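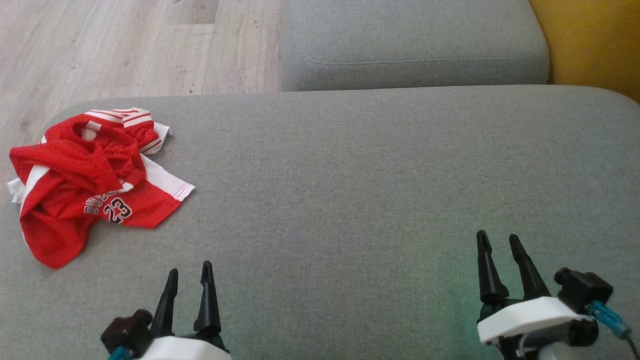

Nekard promet de vider les salons de leurs vêtements abandonnés. L'enseigne, qui a ouvert en mai un premier point de collecte textile à Zuvville, étend désormais son service à Drodovholm : un sac par foyer, un passage par mois, un abonnement annuel de 602 couronnes. Le cas type est connu de tous les ménages, un maillot de basket rouge et blanc roulé en boule sur l'assise grise d'un canapé, le numéro 23 encore lisible entre deux plis. Selon l'entreprise, ce genre de pièce « dort » à la maison faute de solution simple. On peut en douter. Un maillot jeté sur un canapé est le plus souvent un maillot que quelqu'un compte remettre, et l'armoire reste une solution gratuite.

Les chiffres avancés invitent aussi à la prudence. Nekard revendique 1178 foyers inscrits à Zuvville, sans préciser combien paient encore après la période d'essai, fixée à 25 jours. Le bilan communiqué fait état de presque 1111 kilos de textiles repris depuis l'ouverture, soit moins d'un kilo par inscrit. Pour un service présenté comme une petite révolution du rangement, c'est maigre.

Reste la question du tri. Les vêtements collectés partent chez Śliwiński, un sous-traitant chargé de séparer ce qui peut être reporté de ce qui finira en chiffons. La part de chaque catégorie n'est pas publiée. Les maillots en maille synthétique, difficiles à recycler, seraient acceptés « au cas par cas », d'après les conditions générales, qui ne disent rien des critères retenus ni du sort des pièces refusées.

Les inscriptions à Drodovholm sont ouvertes depuis le 12/8/23. La première collecte n'a pas encore de date. L'abonnement, lui, est débité dès la fin de l'essai.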